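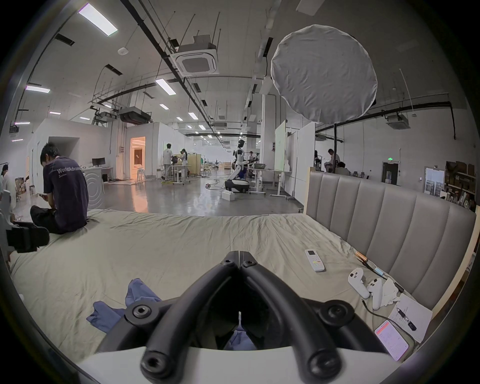
Ullura Home Energy Study
Interim report to the Celen Fund, second reporting period
2/25/23

1. Status

The study measures nighttime electricity use for bedroom cooling in rented apartments in the Ullura district. Field work for the second period is complete. Data cleaning is in progress and the tariff model has been started. The work remains within the approved budget, with one change between cost lines described in section 4.

2. Work completed

Meters are now installed in 19 apartments. Each apartment has one plug meter or clamp meter on the bedroom air conditioner and one temperature and humidity logger placed at mattress height, away from the supply air. Readings are stored every five minutes and collected by hand at each visit, as the building network proved too weak for remote upload.

Tenants keep a short sleep log with three entries per night: set temperature on going to bed, any change during the night, and time of rising. Logs were returned complete from 12 apartments. The remaining seven have gaps of between two and nine nights. These nights are kept in the energy data set but left out of the comfort analysis.

The cleaned file holds 2689 apartment-nights of valid meter data. The raw file held 3581. Most of the loss comes from two causes: nights when the tenant was away, and a firmware fault in the first batch of clamp meters that reset the clock after a power cut. The supplier, Clernusano, has replaced the affected units under warranty.

3. Early findings

Set temperature explains less of the variation in use than expected. Run time after 3 a.m. explains more. In apartments where the tenants use the timer function, the unit is usually off for the last part of the night, and logged comfort scores are no lower than elsewhere. The sample is small and the result should not be quoted outside the Fund at this stage.

Humidity data from the top-floor apartments show a daily pattern we have not yet accounted for - possibly roof ventilation, possibly logger placement. A second logger will be added in two of these apartments.

4. Budget

Travel is under plan and meter hardware is over plan. We moved funds from the first line to the second, within the limit allowed by the grant agreement. No additional money is requested.

5. Next period

- Finish cleaning and lock the data set.
- Run the Vigfúsdóttir load model on the full set, using the existing and proposed night tariffs.
- Send each tenant a one-page summary of their own readings.
- Remove all meters by the end of September.

The draft final report will follow once the meters are removed and the last readings checked.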